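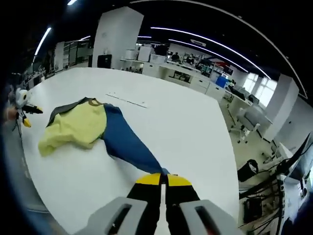 Efraín says I should give up and bin the waterproof, but I paid good money for it and I'm stubborn, so I'm asking on here first.

Reproofing a walking jacket at home: does it work, or am I wasting my Saturday money?

Posted by Prasance on 18 February 2026

Hello all. I've got a lightweight walking jacket that used to shrug off anything. Last August we did a week on the coast path and it was brilliant, water just rolled off it. Now it soaks up rain across the shoulders like a tea towel and I end up clammy underneath. The seams look fine to me and there are no holes that I can find.

I've been washing it with everything else, normal powder, a bit of softener (I like the smell, sorry). Efraín Agudelo from our walking group reckons the waterproofing is dead and you can't bring it back. The chap in the outdoor shop wanted to sell me a wash-in treatment AND a spray AND a special soap, and I walked out with nothing because I got in a muddle. Do I need all three? And can it go in the tumble dryer or will it melt? The care label has faded to a blank white rectangle.

Eusebio Flores

Don't bin it! What you've got there is called wetting out and it happens to every jacket sooner or later. The outer fabric has a coating that makes rain bead up, and when that gets dirty or wears thin the fabric soaks up water. The layer inside that does the real waterproofing may well be perfectly all right, but it can't breathe when the outside is sodden, so your own sweat has nowhere to go and you feel wet anyway.

The softener is your main culprit, I'm afraid. It leaves a film that water loves. Ordinary powder does it too, only slower.

What I'd do: clean out your detergent drawer properly first, there's always a layer of gunk at the back. Do up all the zips, loosen the cuffs, and wash the jacket on its own at thirty with the special soap. Run a second rinse. Then flick some water on it. If it beads, stop there, you've saved yourself the price of the rest. If it doesn't, do the treatment while the jacket is still damp. Wash-in is less bother, spray is better if there's a wicking lining you don't want coated. You don't need both.
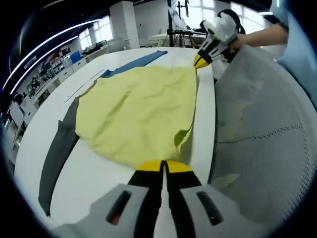 Spread it out on a table before you start.

On the dryer, it depends on the make, so look your model up online before you risk it. Lots of jackets like a short go on low and it does perk the coating up. Mine had 8 years of hard use before I gave up on it, and that was only when the tape inside the hood came away in strips.

Ticona

never bothered with any of that, I just buy a cheap one every couple of years. poncho in the rucksack for the really bad days

Wavard

Eusebio has it mostly right, but I'd add a word about seams and sorting.
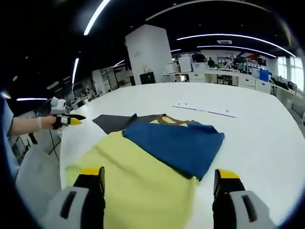
Seam tape is the bit people forget to check, and it's the bit that no soap or spray will mend. Turn the jacket inside out under a good lamp and run a fingernail along the shoulders and round the hood. If an edge lifts, you want seam sealer, a thin line of it, left overnight. The other thing is what goes in the wash with it. A pile like that one, with the dark blue and the charcoal in with a pale yellow-green shirt, is fine for T-shirts if they're all well past the stage of losing dye, but keep your waterproof out of it. Zips rub, fluff sticks, and whatever soap the rest needs is wrong for the jacket.

Also, go easy on the spray. I did mine far too thick the first time and it dried in white patches all down one sleeve. Wipe the extra off with a damp cloth after a couple of minutes. Do it outside if you can, the stuff stinks, and keep the dog away.

I paid 14 pounds for a soap and wash-in twin pack and got several goes out of it, so it's hardly ruinous next to a new coat.

Prasance

Thank you both, very helpful! Detergent drawer was disgusting. Softener is now for towels only. I've ordered the soap by itself and I'll try the flicking test before I spend any more. Will look at the tape tonight, I have a nasty feeling about the left shoulder where the rucksack strap sits.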